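Home | Forums | Hands and Grippers | New Posts | Log in

2 min read

Lurkik hand vs. Bestura two-jaw, first impressions

corbridge_bench
I've had both on the same arm since May, and I keep going back to the Lurkik. The Bestura closes harder and repeats beautifully, no complaints there, but the white fingers on the Lurkik can go through things as well as around them, and for odd shapes I find that a real pleasure to work with! Bare plastic is slick, so one finger has cloth- or paper-type tape on it for now. 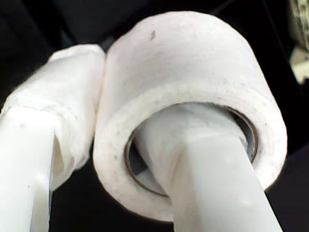

Tape roll hung on one finger, wrapped finger next to it.

kuzmenko_fan
Lovely to see somebody else using these. I have to disagree a bit, though – that sleeve is awfully lumpy, and with padding like that you're comparing tape against rubber pads. I ran 1,000 closes on bare fingers before I changed anything, and I'd trust those numbers more.

corbridge_bench
Fair enough, and I do mean to redo it bare. My count stands at 377, so you're well ahead of me.

slowservo
Still the Bestura for me, even at 3,090 for the pair with the controller. Did you keep the same grip force on both?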